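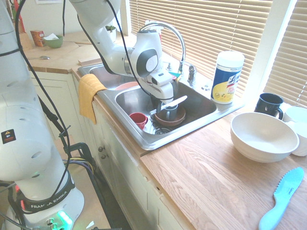

Waltcombe Butcher-Block Oil, One Year On

Posted Friday, May 5, 2023 by Marisol Robles
Filed under: Kitchen, Finishes

I bought the Waltcombe oil a year ago after the mineral oil I had been using stopped keeping up with the area next to the sink. It comes in a flat metal can with a screw cap. The label says it is a blend of plant oils and wax, safe for food once cured. I have now gone through one can and started a second, which is enough to say how it holds up.

Putting it on

The first coat takes the most work. The wood has to be clean, dry and sanded. I went over mine with medium paper and then fine, wiped it down with a damp cloth, and left it overnight. The instructions tell you to shake the can. Shaking is not enough. The wax settles into a layer at the bottom, and you need to stir it up with a stick or it stays there.

Wipe it on with the grain, wait 10 minutes, and wipe off everything that has not soaked in. The can says two coats. I put on 4 the first time, a day apart, and the end grain around the sink cutout was still drinking it in on the third. The flat parts had stopped by then and only needed a light wipe.

Do not skip the wiping. I left a thick patch behind the faucet on the second coat and it dried tacky. It took mineral spirits and an hour to get it off.

The smell is mild, something like walnuts, and was gone in two days with the window open. Dry to the touch by the next morning. The can says to wait 5 days before letting water stand on it, and I did.

Rags with this kind of oil on them can catch fire if you ball them up. Lay them flat outside until they are stiff, then throw them out. The warning is on the back of the can in very small type and should be on the front.

How it wears

Away from the sink, very well. The stretch where I roll out dough and chop has had one maintenance coat since the first job, in February, and it could have gone longer. Coffee, tomato and beet juice all wiped up. Red wine left overnight made a faint ring that sanded out by hand.

Next to the sink it is a different story. Water beads for the first couple of months. After that the strip along the front edge starts to look pale and feel rough, and it needs a new coat. Mineral oil gave me a few weeks in the same spot, so this is a clear gain, but anyone hoping to oil once a year should know it won't happen there. A wet sponge left on the wood will still leave a gray mark.

Heat is a weak point. A mug is fine. A pan lid straight off the stove left a cloudy circle that faded most of the way and then stopped fading. Use a trivet.

Color

It warms the wood a little, more than mineral oil and less than tung oil. On light maple it goes toward honey. Try it on the underside first if you like your counter pale.

Compared with Kerkow

I also tried Kerkow hard wax on a cutting board. Kerkow is tougher against water and has a slight shine. It is also harder to patch. With Waltcombe you sand the bad spot, oil it, and the edge of the repair disappears after a day or so. For a counter I would take the easier repair.

Would I buy it again

Yes, and I did. The cap is the one thing I would change. The threads gum up and the second time I opened it I needed pliers. Wipe the threads before closing.

Comments (2)

Roy Entwistle: Did you do the underside of the overhang at the sink? Mine cupped because I only oiled the top.

Marisol Robles: Yes, two coats underneath and inside the cutout. No cupping so far.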